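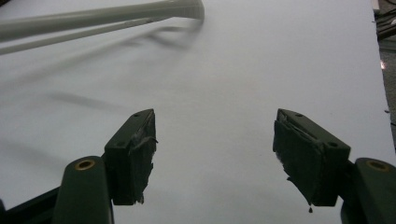

How many times do I need to show the robot a task before it can learn it?

Plan on 200 good demonstrations for a single task at a single station. A task with several objects or several start positions needs more, and section 4.9 covers how to split the work.

4 Recording demonstrations by hand

This section covers recording with the Zimo hand-held gripper. If you are teaching by remote control from the Vutport console, read 4.1 and 4.2, then go to section 5. Both methods save to the same task folder and you can mix them, but label each one when you save it.

4.1 Before you start

You will need:

Zimo hand-held gripper, charged
Recording tablet with the Amier software installed
Calibration card
The objects for the task, including spares
A work surface at the same height as the one the robot will use, or as close as you can get

Write the task down in one sentence before you record anything. "Pick up the hanger and put it on the rail" is a good sentence. "Tidy the hangers" is too loose, and three people recording it will do three different things. Type the sentence into the Task field exactly as you want it kept. You can't change it once the first demonstration has been saved.

Decide where the task begins and where it ends. For most pick and place work, begin with the gripper open above the work surface and end with it open and clear of the object.

4.2 Checking the work area

1. Clear away anything that won't be there when the robot does the job.

2. Turn on the lights you will use for the whole session. Close the blinds if direct sun crosses the surface during the day.

3. Check for glare. Look at the preview on the tablet while you move the gripper slowly over the surface. If a patch washes out, move the lamp.

4. Keep leads and hoses off the area where your arm will travel.

Note: White objects on a white surface can be recorded, but the edges are hard for the software to find. Run the short test in 4.6 before you commit to a full session. A coloured mat is often enough to fix it, provided the robot gets the same mat.

Note: Shadows from the gripper and from your hand are normal. Leave them in. Do not add lamps to get rid of them unless the robot station has the same lamps.

4.3 Checking the gripper

Do this at the start of each day and after any knock or drop.

1. Squeeze the trigger fully and let it go. The fingers should close evenly, meet in the middle and spring back without sticking.

2. Try each fingertip pad with your thumb. It should not rock. If it does, tighten its screws by hand with the small driver. Stop when they are snug.

3. Look at the covering on the inside face of each pad. Frayed edges don't matter for most tasks. Replace the covering if it has lifted from the part that touches the object, or if bare pad shows through.

4. Wipe the camera lens with the dry cloth.

5. Check that the robot's own pads have the same covering as the hand-held ones. A pad that grips well in your hand and slips on the robot will spoil the whole set.

Caution: The screws go into metal inserts set in plastic. Over-tightening can pull an insert out of the finger, and the finger then has to be replaced as a whole part.

Caution: Keep your free hand away from the fingers while squeezing the trigger.

4.4 Calibrating

1. Lay the calibration card flat on the work surface, printed side up.

2. On the tablet, tap Set-up, then Calibrate.

3. Hold the gripper with the camera pointing at the card. Move it slowly left, right, nearer and farther until the bar fills.

4. Squeeze the trigger fully closed and hold until you hear a tone. Open it fully and hold until you hear the second tone.

5. Tap Save.

If the bar stops before it is full, tilt the gripper a little each way. If it still won't fill, the card is probably bent or too shiny under your lights. Error 263 means the camera has lost the card altogether. Go back to step 2.

Calibration is kept until you switch the gripper off. You don't need to repeat it between tasks on the same day.

4.5 Holding and moving the gripper

Hold the grip as you would a cordless drill, with your wrist straight. Rest between demonstrations, never in the middle of one.

Move at a steady pace, slower than you would with your bare hand. The robot copies your path, so a fast swing that is easy for your shoulder may be out of its reach or over its speed limit. The tablet shows a yellow border when you are near the limit and a red border when you have gone over.

Keep your free hand out of view. If you have to steady the object with it, the task needs two grippers (section 6).

Approach the object with the fingers open and the gap centred on the part you mean to grip. Close only when that part is between the pads. For long thin objects such as hangers, rods and utensil handles, line the pads up square to the length and take hold near the balance point. Gripping by the tip lets the object swing.

4.6 Recording a short test

1. Tap New task, type the task sentence and choose Test.

2. Record five demonstrations as described in 4.7.

3. Tap Check.

The software reports Good, Fair or Poor for tracking and for picture quality. Go ahead with Good or Fair. If you get Poor for tracking, add some pattern to the area around the task: a printed cloth or a few strips of coloured tape on the bench will do. Plain, empty surfaces give the tracking very little to hold on to, and this shows up most when the camera is close to the bench.

Test demonstrations are not used for training and are deleted when you log out.

4.7 Recording the full set

1. Set the object in its start position.

2. Bring the gripper to the start of the task with the fingers open.

3. Press the thumb button once. Wait for the short tone.

4. Do the task.

5. When the task is finished and the gripper is clear, press the thumb button again.

6. On the tablet, tap Keep or Discard.

7. Move the object to a new start position and repeat.

Change the start position each time, within the area the robot can reach. Turn the object as well as moving it. Do not work through the positions in a fixed pattern.

The longest demonstration the tablet will save is 30 seconds. If your task takes longer than that, break it into parts and record each as its own task.

Note: A fumble that you recover from is worth keeping. If the object slips and you pick it up again without stopping, tap Keep. Discard the demonstration if you dropped the object out of reach, stopped to think, or bumped the camera.

Caution: Do not record within reach of a robot that is switched on. Press the stop button on the robot and hang the lockout tag before you use its bench for recording.

4.8 Sharing the work between people

Two or three people recording the same task generally gives a better result than one, as long as they agree on the grip. Have the first person record ten demonstrations while the others watch, then swap. Each person should log in under their own name so that their demonstrations can be pulled out later if there is a problem.

Agree on these points before starting:

where on the object to grip
which way the gripper faces when it lets go
whether to lift and carry, or slide

Left-handed users can record in the same set as right-handed users. Select Left under Hand on the log-in screen.

4.9 Larger tasks

For a task with more than one kind of object, record a full set for the first object, train, and try it on the robot before recording the second. Our largest set so far is the one made for the Polák sorting bench, with 983 demonstrations over four object types. It was recorded one type at a time in this way.

Mixed sets recorded all at once are hard to repair. When one object fails you can't easily tell which demonstrations to redo.

4.10 Finishing up

1. Tap End session. Wait for the upload bar to reach the end before you close the cover.

2. Switch the gripper off and put it on its charger.

3. Store the calibration card flat in its sleeve.

Do not hang the gripper by its fingers.

4.11 Common problems

Tone does not sound when the thumb button is pressed
The tablet has lost its link to the gripper. Move closer, wait for the link light to turn solid, and try again.

Fingers show as closed on the tablet when they are open
Calibrate again. If the fault comes back the same day, check the trigger for play.

Path on the tablet jumps
Tracking was lost for a moment. Discard the demonstration. If it happens often, see 4.6.

Robot reaches for the right place but closes too early
Usually one person in the set is squeezing the trigger before the pads are in position. Sort the set by name and play back a few from each.

Changes to this section

30 September 2023: 4.3 step 5 added, caution on inserts reworded (Igor Sýkora). Checked against current tablet software (Vilém Holub).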